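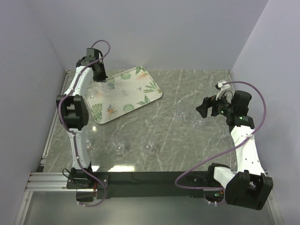
Figure 14. Grey marble-patterned top, gloss finish.

Support > Collham Worktops > Owner's Guide > Section 5: Care of Gloss Surfaces

5.1 Routine cleaning

Gloss surfaces show smears and fine scratches more readily than matt ones. The following procedure applies to all Collham gloss tops, whether plain or patterned.

1. Lift objects clear of the surface. Do not drag them.
2. Remove loose dust and crumbs with a dry, soft cloth.
3. Wipe with a second cloth dampened in warm water and a little mild washing-up liquid.
4. Rinse the cloth, wring it out well and wipe again.
5. Dry at once with a clean cloth, working in one direction.

Note: Overhead lighting may hide smears when the top is viewed from directly above. Check the finish from a low angle before polishing further.

5.2 Marks and spills

1. Blot tea, coffee, wine and fruit juice immediately.
2. If a mark remains, lay a damp cloth over it for five minutes, then repeat steps 3 to 5 of 5.1.
3. For grease, use Kondholm Surface Cleaner, diluted as directed on the bottle.

CAUTION: Do not use scouring pads, bleach, wax polish or any powder cleaner. Damage caused by these products is not covered by the guarantee.

CAUTION: Do not place hot pans or baking trays directly on the top. Use a heat-resistant stand with soft feet.

5.3 Joints and edges

Inspect sealed joints each May. Where the sealant has lifted, keep the joint dry and contact the Prondville service office, quoting form 516. Owners should not attempt to reseal a joint themselves during the guarantee period.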